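Trorunham College Library
Equipment Lending Desk: Frequently Asked Questions
Last updated January 29, 2021

Welcome, and thank you for stopping by before sending us an email (though we love getting those too!). The Equipment Lending Desk is on the ground floor of the Szabó Learning Commons, just past the printers, and it's where you can borrow laptops, calculators, headphones, document cameras and plenty of other things you might need for a class and don't want to buy. We hear many of the same questions every term, so we've gathered them up in one place.

Who can borrow from the desk?

Anyone with a current Trorunham ID. That means full-time and part-time students, teaching staff, office staff and people enrolled in our evening certificate programs. If you're a visiting student from another school, stop at the main circulation desk first and ask for a guest card. It takes a few minutes to set up, and you'll want to bring your home school ID along with you.

What do you have?

More than you'd think! When we opened, we had 62 items on two shelves in a back office, and most of those were calculators. With the help of a student technology fee grant we were able to grow quite a bit, and the list now includes 100 laptops, along with webcams, voice recorders, portable projectors, chargers of nearly every shape and a few graphics tablets for the art and design folks. The full list is in Womby, the library's booking system, under "Things to Borrow."

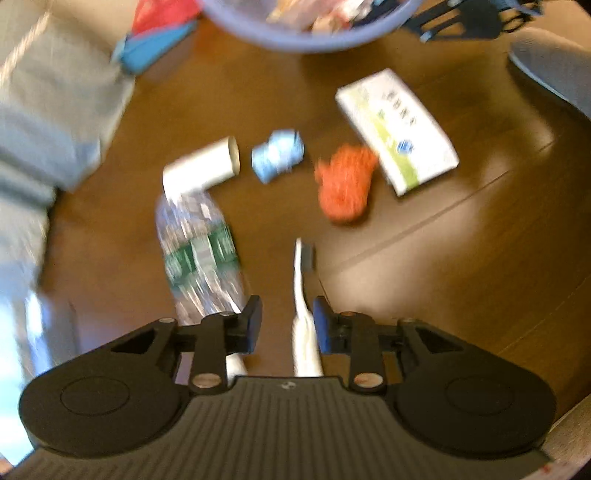 How long can I keep a laptop?

Standard loans are 15 days. You can renew once online, as long as no one else has put a hold on it, and that gives you another 15 days on top of whatever you've used. We also keep a small group of laptops back for same-day use inside the building, and those are due at the desk half an hour before closing. If you aren't sure which kind you have, look at the sticker on the lid: green is for the long loan and yellow is for same-day.

Can I reserve something ahead of time?

Yes, and we'd encourage it, especially for projectors and voice recorders, which tend to disappear right before presentations are due. Log in to Womby with your campus username, choose the item, pick your dates and wait for the confirmation email. Please do wait for that email before you walk over - the request by itself doesn't hold the item. Once it's confirmed, we'll keep it behind the desk until closing time on your pickup day, and after that it goes back on the shelf for the next person.

What happens if I bring something back late?

We send a reminder the day before the due date, another on the day itself, and one more after that. There's no daily fine (we dropped those a while ago, and we don't miss them), but your borrowing is paused until the item comes home. If it still hasn't turned up after three weeks we have to mark it as lost and add the replacement cost to your account. Bring it back after that and we'll take the charge off again, so please don't stay away out of embarrassment. We've all been there.

What if it breaks while I have it?

Tell us as soon as you can, and please don't try to fix it yourself. Normal wear is on us: tired batteries, sticky keys, a headphone cable that has simply had enough. For bigger damage, such as a cracked screen or a spill, our technician takes a look and we talk it over with you before anything is charged. Students on financial aid can ask for the cost to be shared with the Valteo Fund, a small pot of money set aside by the college for this sort of thing. The form is one page long and we're happy to sit down and fill it out with you.

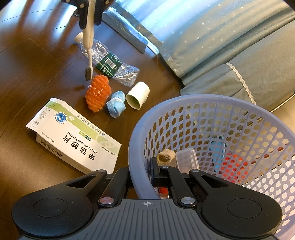
The one thing we ask is that you bring back all the pieces, even the broken ones. A charger with a bent tip can sometimes be repaired, and a cracked case can be used for parts, so please don't throw anything out on our behalf. Put it all in the bag it came in and hand it to a person at the desk. Equipment shouldn't go in the outside book drop under any circumstances, because that drop is a good deal deeper than it looks.

Are my files safe on a borrowed laptop?

Only until you return it. Every laptop is wiped when it comes back, and once that's done we have no way of getting your work back for you, however much we'd like to. Save to your campus drive or a USB stick (we lend those as well), and take a minute before you hand the laptop over to check your downloads folder and the desktop.

Which software is installed?

All of our laptops come with the standard office programs, two web browsers, a PDF reader and the campus printing software. A few also have the statistics and drawing programs used in certain courses, and these are marked in the Womby listing. If your instructor has asked for something that isn't there, write to us with the course number and we'll see what we can do. January is our busiest month for these requests, so it may take us a little longer to answer.

Can instructors book a set for a whole class?

They can, with a week's notice. Use the group booking form in Womby and tell us the room, the time and how many you need. We'll bring everything over on a cart, fully charged, and pick it up again at the end.

Where do I go with a question that isn't listed?

Come to the desk, call extension 2000 or use the chat box on the library home page during opening hours. Evening messages are answered the next morning.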